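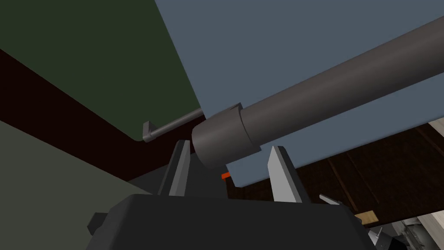
Workshop notebook: brown glaze, second round

Notebooks > Plaltmont Pottery > Glaze tests

December 28, 2018

Opened the kiln at nine this morning, coat still on, and the brown works! Row three, the tiles with extra bone ash, came out a deep rusty red with little dark freckles wherever the glaze broke over the ridges. I've been after this color since February. Niamh came in while I was still unloading and I made her hold every single tile up to the window before I'd let her put the kettle on.

For the record, the base is the same one we call Dreletti (Mireille's recipe, from the green binder, page with the tea stain). I mixed it as a 100 gram dry batch, then split the bucket and added red iron oxide and bone ash in steps. Sieved twice. The second sieving matters more than I used to think, because the first batch last month had specks of raw iron in it that bled into ugly streaks.

What came out, by row:

Row one, no bone ash. Flat chocolate brown, glossy, a bit dull. Would be fine on the inside of a baking dish.

Row two, half the bone ash. Brown with a reddish bloom on the edges only. Pretty on the textured tiles and boring on the smooth ones.

Row three, full bone ash. The good one. Red everywhere it's thick, nearly black where it's thin. One tile ran onto the shelf, so three coats is too many on a vertical. Two coats and a quick third on the rim only.

Row four, full bone ash on the dark clay. Muddy. Yiran likes it. I don't, but I've kept the tiles so we can argue about it properly.

Firing went the way Bartosz set it up in the fall: slow overnight to candle, medium through the middle, then slow again at the end with a fifteen minute hold. The new part is the cooling. I fired down, holding at the point where iron reds are supposed to grow their crystals, and I'm sure that's where the color came from. The row three recipe went through a plain fast cool back before Thanksgiving and it was just brown. Same bucket, same clay! I put one of the old tiles next to the new ones on the sill and they look like they came from two different studios.

Shelf positions are penciled on the back of each tile this time. The bottom shelf was a little cooler, judging by the cones (the middle cone down there was only half bent, and on the top shelf it was touching). Any piece that really needs to go red should stay off the bottom until Waldemar has looked at the lower element. He thinks it's tired. It probably is.

Kiln counter reads 139 firings since the last full set of elements. Writing that here so it stops living on a scrap of paper under the clock.

Mixing notes before I forget. The bucket thickened overnight, a lot, like yogurt. Bone ash does this. I thinned it with water the first time and got a weak coat that crawled off two tiles, so please don't thin it just because it looks thick. Stir it hard for a couple of minutes, then check the weight of a measured cup against the number on the lid. If it still feels like paste after that, add a splash and stir again.

Mireille asked whether it would sit over the white slip. Don't know yet. There are bisqued cups from the Laskowska order with slip already on them (the seconds, with the wobbly feet) and I've claimed a few of those for the next round. I want to try it over carved lines too. The way it broke on the ridges makes me think it'll be wonderful on the big fluted jars, with the dark running down in the grooves and red on the high parts, or the other way around. I was completely wrong about which way it would go on the tiles.

Next load:

- Row three recipe on slipped cups, two coats
- Same on the fluted sample, poured inside and dipped outside
- One bowl with the glaze stopped a finger's width above the foot
- Repeat of row two with a longer hold on the way down, for comparison
- Cookie under everything. Everything!

Left to do: grind the drip off the top shelf, new kiln wash, relabel the bucket. Niamh took one tile home to show her sister and it needs to come back, it's the best one.

414 views
3 comments
Share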